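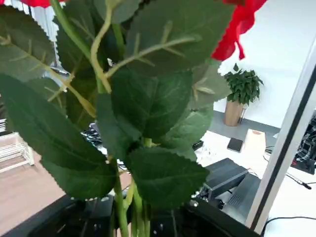 Nesma Chraibi wrote:
Leaves were the thing that beat me too, so you have my sympathy. I spent most of November trying to get my wrist camera to settle on a stem, and every time the hand came close the picture filled up with green and the depth numbers went off to the moon. I ended up doing the choosing from farther back, locking in the target, and then ignoring the wrist camera for the last stretch. It felt like cheating but it did work, more often than not anyway. What are you doing for the final approach?

ollville_uldis wrote:
Hi Nesma, and thank you, I was hoping you'd find this thread! Right now I'm doing the opposite of you, I'm afraid. The fixed camera gets the hand near the vase and then the wrist camera takes over, and I can see that's where my trouble starts. I keep it that way because my calibration between the fixed camera and the table drifts. I'll do it on Monday evening, be very proud of myself, and by the weekend the fingers are closing beside the stem instead of around it. I haven't worked out whether it's the camera bracket or the table or me.

To catch up anybody who is coming in at this page: the job is to take one rose out of the vase and lay it down without dragging its friends out along with it. Fabric leaves hook on each other something awful. When that gets dull I switch over to the spoons and the fork in the steel tray, and those have their own way of being annoying. My log says 2,635 tries between the two jobs, and I'd be embarrassed to say how many of them were before I learned to slow the arm down.

- Uldis Rebane, Ollville shared shop

gantryfern wrote:
I'll be the grump, with affection. I think the flowers are the wrong thing to be learning on. They bend, they snag, they never go back in the vase the same way, so when you change something in your code you can't tell whether the change helped or whether the roses just happened to be sitting nicely. Put the vase away for a month. Do wooden blocks, get 30 clean picks in a row, and then bring the roses back. I did it the fun way first with my own build and had to undo a whole winter of bad habits.

Nesma Chraibi wrote:
I see the point but I don't agree, gantryfern. I did do blocks first, very dutifully, and almost none of it carried over. Blocks taught me that my arm could go to a place. I already knew that! The bending and snagging is the whole problem, and you may as well meet it early. What I would do is use only one flower in the vase until that's steady, then two, and so on.

ollville_uldis wrote:
You are both making me feel guilty in different directions. I like the one flower idea very much and I'll try it. I'm not giving up the roses altogether, partly out of stubbornness and partly because my aunt Jankauskaitė asks after them every time she calls, and I don't think she'd ask after blocks.

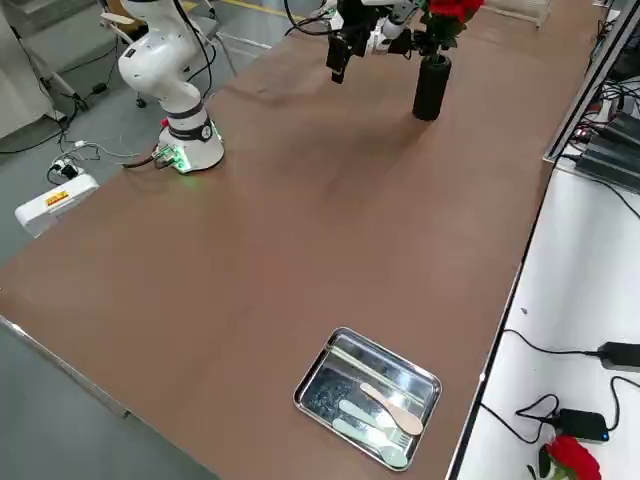

studcombe_tinkerer wrote:
Do you run both arms from one program?

ollville_uldis wrote:
They each have their own, and a small third one passes messages between them so that only one is allowed over the middle of the table at a time. I tried it as one big program in the beginning and it was a misery to debug. If anything hiccuped on one side the other side stopped too, usually in a silly pose.

studcombe_tinkerer wrote:
Makes sense, thanks. We have a single arm at our place and have been arguing over whether a second is worth the floor space. One more thing, how do you deal with shiny trays? Ours throws the ceiling lights straight back up and the camera decides there's a hole in the table.

gantryfern wrote:
Lay a dish towel in it. Done.

ollville_uldis wrote:
The towel is a good trick, although I found the fingertips grabbed the cloth along with the fork and then the whole thing came up like a magic act gone wrong. I throw away any depth reading that lands below the table height, and I let the color picture find the utensil. The wooden spoon is easy that way. The pale green ones are harder against steel, I think because they're so washed out, and I've been tempted to paint the handles.

Nesma Chraibi wrote:
Don't paint them, it'll flake onto the fingertips and you'll be cleaning them forever (ask me how I know). Colored tape around the handle, if you must.

And about your drift, I kept thinking about it over dinner. Before you blame the bracket, check whether anyone leans on that table. Ours was shared with the sewing people and it shifted a tiny bit whenever someone parked a hip against it. I put four printed markers at the corners and had the program look for them every 500 moves and correct itself. I haven't done a calibration by hand for ages.

gantryfern wrote:
Every 500 is a long time if somebody bumps it right after a check. I'd look before every single pick. It only takes a moment.

Nesma Chraibi wrote:
On your computer, maybe! Mine is elderly and wheezes. But yes, more often is better if it can be spared.

ollville_uldis wrote:
People absolutely do lean on it, me included, usually with a coffee. I'll print the markers tonight and start with a check every five picks, then see how much it slows things down. The shop is open until late and I have the table to myself after eight. I'll also pull all but one of the roses and start the log over under a new name, I'm thinking Cluseck, after the noise the gripper makes when it closes on nothing.

studcombe_tinkerer wrote:
Would you post the marker file when you have it? Ours leans too.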